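3.2 Collecting demonstrations by remote control

We had hoped, going in, that a single way of showing the robot its work would serve for every step of taking a computer apart and putting it back together. In practice we used two. For the broad motions, such as reaching into the case or backing out of it, the demonstrator simply took hold of the arm and moved it by hand, and the arm remembered the path. For anything close to the board we switched to the Tinness remote handle, so that the person's own hands and sleeves stayed out of the wrist camera's view - a small thing, but one that made the recordings a good deal more useful to us later on.

Altogether we gathered 1274 demonstrations at the Lonell bench, of which 1051 were kept for training. The rest were set aside for long pauses or for a dropped link between handle and arm. All were given by 14 demonstrators, most of whom had never steered a robot before February, and we are very grateful for their patience. Figure 4 shows the wrist view during work over a Dell motherboard, with the jaws above the lower part of the board and the empty CPU socket beyond them.

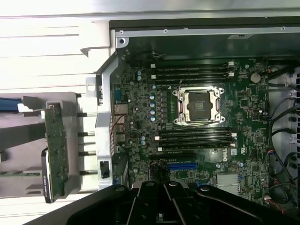 Figure 4. Wrist view over the open workstation chassis.

Tanui, reading an early draft of this section, objected that a demonstrator who watches only the wrist view will learn to steer around whatever the fingers hide, and that the robot will then pick up the same roundabout habits. We think this is a fair worry, and we are glad it was raised. The fingers do cover part of the board, and several demonstrators told us they liked to pull back a little and look again before going lower. We left those second looks in the recordings, partly out of caution and partly out of curiosity, and Section 5 compares policies trained with and without them on the Flustska arm.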